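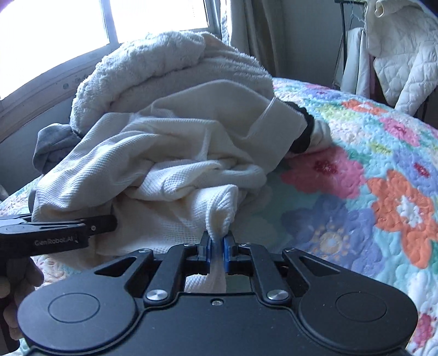

The white sale, again

The Ostance catalog came in the mail on the same day as the electric bill, and it took me longer to understand the catalog. The January white sale now starts before Christmas, which the store calls "early access." This issue goes out on December 24, 2019, and by the time you read it you will probably have had the email, the second email and the postcard. Several of you have written to ask whether any of it is worth the money. My answer is the same as last year's, and longer.

Start with the word "sale." The bath towel on the cover, the Mahawong, is marked down to a price I recognized. I keep old catalogs, to the annoyance of everyone I live with, and I went and got the one from April. Same towel, same four colors, same price, and no mention of a sale anywhere on the page. Between April and now the price went up to $54, sat there for a bit, and has come back to where it started with a red line through the higher number. I am told this is perfectly normal in the trade. I'm sure it is.

I don't think that makes it a bad towel. It makes it a towel at its regular price, and you should decide whether you want it on that basis. If you would have walked past it in April, I can't see what has changed.

The drying claim

Most of your letters were about the waffle kind, so I'll spend some time there. The pitch goes like this: the little squares give the cloth more surface, more surface means the water leaves faster, and so you get a towel that drinks up more and dries sooner than the plain looped kind. The Ostance copy says "up to twice as fast." Twice as fast as what? There is a small star next to the claim, and the star leads to a line at the bottom of the page that says "compared with a standard towel." I called the number in the back and asked what the standard towel was. The man was very polite and offered me free shipping.

Some of it holds up as plain sense. A thin towel dries faster than a thick one. Most waffle towels are thinner than most looped ones, so put one of each on the rail after a shower and the waffle will usually be ready first. But a thin looped towel will do that too, and so will the old one with the worn patch that you keep for the dog. I have yet to see a store compare two towels of the same weight and tell me what happened, and until one does I'm going to put most of the credit down to there being less cotton to dry.

Less cotton also means less towel. If you like to be wrapped up in something heavy when you get out of the tub, a light waffle towel will feel like drying off with a nice dishcloth. Some people love that. I go back and forth on it, depending on the month and how well the furnace is behaving.

Ingeborg Widmer, who ran the laundry at the Galen guest house for most of her working life, was blunter when I called her. She thinks waffle cloth is fine, and she used it for robes, but she never trusted it for size. "You buy it big," she told me. "Then you wash it and you find out what you bought." The squares pull in with the first hot wash, and she said the length goes more than the width. Her habit was to wash one piece three times before she ordered the rest, and I'd suggest the same to anybody buying a whole set. The sale will not be over by the time your dryer stops. It never is.

The stars

Now for the reviews. The Mahawong has 2,942 of them on the Ostance site and nearly all of them are glowing. I read far more than was good for me. What struck me was how many were written the day the package came: soft, pretty, came in a lovely bag, can't wait to use. I have no reason to doubt that those people were happy. They just hadn't dried anything with it. A good share also had a line at the end saying the writer had been given points toward a future order in return for the review, and it would be a strong soul who gave two stars under those terms.

The useful ones are in the middle. Sort by three stars, skip anything about shipping, and look for people who say how long they've had the thing. From those I learned that the gray one fades, that the hanging loop comes away at one end, and that a fair number of people find it catches on rings and rough fingernails. A pulled thread on waffle cloth shows up more than it would on a looped towel. If you have a cat, well, you know your cat.

One reader did better than any of them. Thitima Sriwong bought a pair of Trekell hand towels last winter, the cheap line, and wrote the washes down on a card taped to the inside of the laundry cupboard. She got to 14 before she sent me her notes. They shrank early and then quit shrinking. They were stiff until the fourth wash, good from there on, and one corner seam opened up, which she sewed shut. She never used softener on them. Her view is that they are decent towels with lazy sewing, and I believe her more than I believe the entire Ostance site. One household is still one household, as she was careful to say herself.

On softener

Since it came up: leave it out. The catalog sells a "linen conditioner" on the facing page, scented with fig, and says it will "restore loft." Softener coats cotton, the coating makes the cloth feel silky in your hand, and coated cotton is worse at picking up water, the one job a towel has. Then the customer complains that the new towels just push the water around, and somebody sells them a stripping powder to get the coating off. I'm not saying anyone planned it that way. Use less soap than the cap tells you to, shake the towels out before they go in the dryer, and keep your money.

Words to be wary of

"Hotel quality" has no meaning that I have ever been able to pin down. I've stayed in hotels where I dried off with my shirt. "Spa weight" is the same, except that it costs more. "Long staple" does mean something, but a label can say it when only part of the cotton qualifies, and few of them tell you how much. "Pre-washed" is worth having if it's true. Ask whether that means washed as cloth or washed as a finished towel. I asked Trekell and got an answer within the day (as cloth). I asked Ostance and am still waiting.

The number that would help is weight, and it's the one most likely to be missing from the page. When it is there, compare it with a towel you already own and like. A kitchen scale will do for that. Weigh it dry.

So, should you buy?

If your towels are thin in the middle and fraying at the hem, sure, get new ones, and this is as good a week as any other. Buy one. Wash it hot, hang it up, use it, wash it again, and then see if you still want the rest. If your towels are fine, they'll be fine in February, when I expect the same catalog with a heart on the front.

Next issue I'll get to the letters about mattress toppers. There are a lot of them, and some of you are very angry.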